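Gym room clean-out, Livance house

May. Finally got to the treadmill room. Quick page, no particular order, captions typed on the phone so forgive the spelling. We rent the ground floor from Saha and the deal is we keep the equipment clean, so every spring it's one long morning with rags and the radio on.

Started at 9, done a bit after lunch. Best room in the place for light, worst room for showing dust. Every smear on the machines shows by mid morning.

Order of work, same as last year: handrails, end caps, deck edges, then floor. Top down. Did it floor first once and had to mop twice. Never again.

Cloths: the fuzzy gray ones. Paper towel just sheds on anything textured. Spray goes on the cloth, not on the machine, keeps it out of the console and the seams. One cloth per machine then into the wash, no softener or they stop picking stuff up. 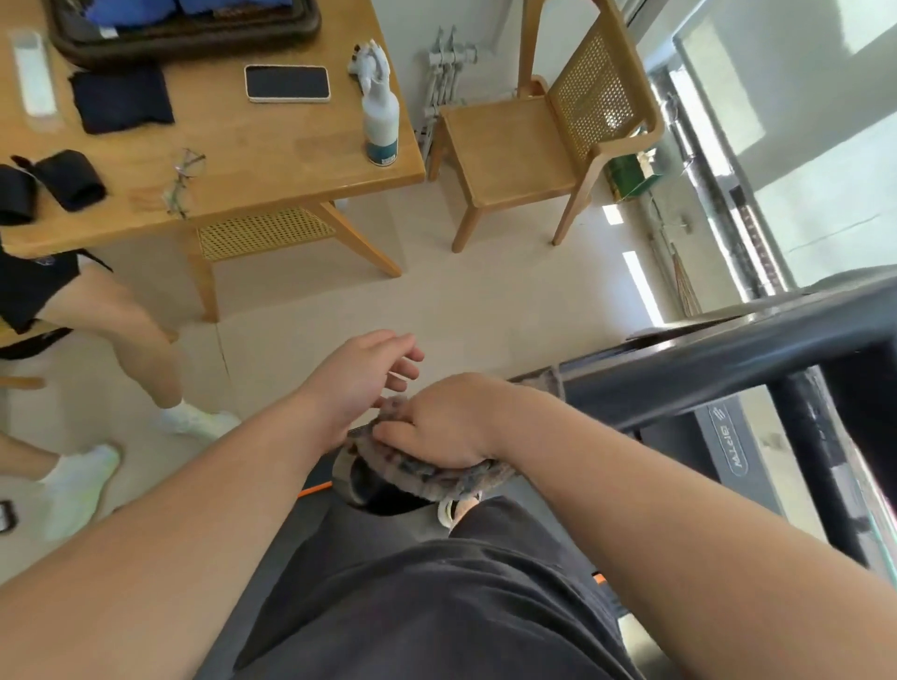
Rail ends are the slow part. Sweat and hand cream build up in the little groove where the cap meets the rail and a flat wipe goes right over it. Wrap the cloth all the way round, squeeze, twist. Old toothbrush if it's really bad. Then once more with a dry cloth or it feels tacky the next time you grab it.

Deck edges next. Those thin orange strips look great clean and awful with lint on them. Corner of the cloth over one fingernail, run it along, done.

Tile: vacuum first, then barely damp mop. Beige hides a lot untill you walk on it in socks. Treadmill gets rolled out for this, two people, lift with the legs please.

Radiator, all those vertical pipes. A sock over a ruler, down each gap. Boring. Put a podcast on.

Rattan bits, the chair back and the table shelf. Soft brush attachment, low power. No water, it goes saggy.

Blinds closed one way, wiped, closed the other way, wiped. Took longer than teh whole treadmill.

Still to do: belt lube, and a new mat from Plundar, the 16 mm one if they have it. Old mat has had 7 years and roughly 800 hours of running on it and smells like it.

Citthorpe room is next, that one has the rowing machine and a lot more windows. More pics when it's done.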